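Open Day at the Tillanholm Robot Lab: Frequently Asked Questions

When is it?
One afternoon in June, doors at 2 p.m. The exact date goes up on the Tillanholm home page as soon as the building confirms it, and everyone on the mailing list hears first.

Do I need a ticket?
Nope, and it's free! The demo room does fill up, though, so we run the demonstrations in groups of 20. Pick up a colored wristband at the front desk when you arrive and listen for your group to be called.

What will I get to see?
Two robot arms at one table, running live. Ladan Ahmadpour leads the demonstrations and she loves being interrupted, so please ask things while the arms are moving. Last year somebody asked how an arm knows how hard to squeeze and we spent most of a session on that one question. It was great.

After the demo you can wander next door to the Amini workshop, where there are gripper parts laid out that you're welcome to pick up and fiddle with.

Can I drive an arm myself?
Yes! Each group gets a turn at the end. You'll move one arm slowly with a hand controller while one of us stands by the stop button. It feels strange for the first minute and then your hands sort of get it. Kids who can reach the controller can have a go too.

Is it OK for young children?
We think so. Strollers fit through every door except the one to the workshop. The demo room isn't loud, just some clicking and humming, but people do crowd up to the front, so let us know if you'd like a spot where a small person can see.

How close can we stand?
Up to the yellow tape on the floor. When the arms are stopped, Ladan will wave you in for a closer look at the grippers.

What do the colored lights on the arms mean?
This is our most asked question by a mile! There's an LED ring at the wrist of each arm, and on our setup we choose the colors ourselves. You may see green on one arm and blue on the other.

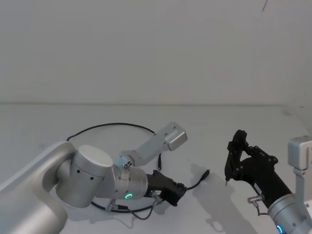 We change the color settings between projects, so ask on the day and we'll tell you what each one stands for in that session. Yasaman Kiani wrote that part of the software and will happily show you the code, too (bring a chair).

Why two arms?
So much of what people do with their hands takes both of them. Think of holding a sheet of paper still while you write on it, or steadying a jar while you turn the lid. Getting two arms to share a job without bumping into each other is a lovely hard problem, and it's most of what we work on.

Can I take photos?
Please do. No flash during the demonstrations, and check with other visitors before you post their faces.

How do I get there?
Take the 148 bus to Prilley and walk back toward the bridge. Parking is tight, but the Diltis lot across the road lets our visitors in for the afternoon. There's a ramp on the river side of the building.

My question isn't here!
Send it to us through the contact form and put "open day" in the subject line. Yasaman reads those every morning.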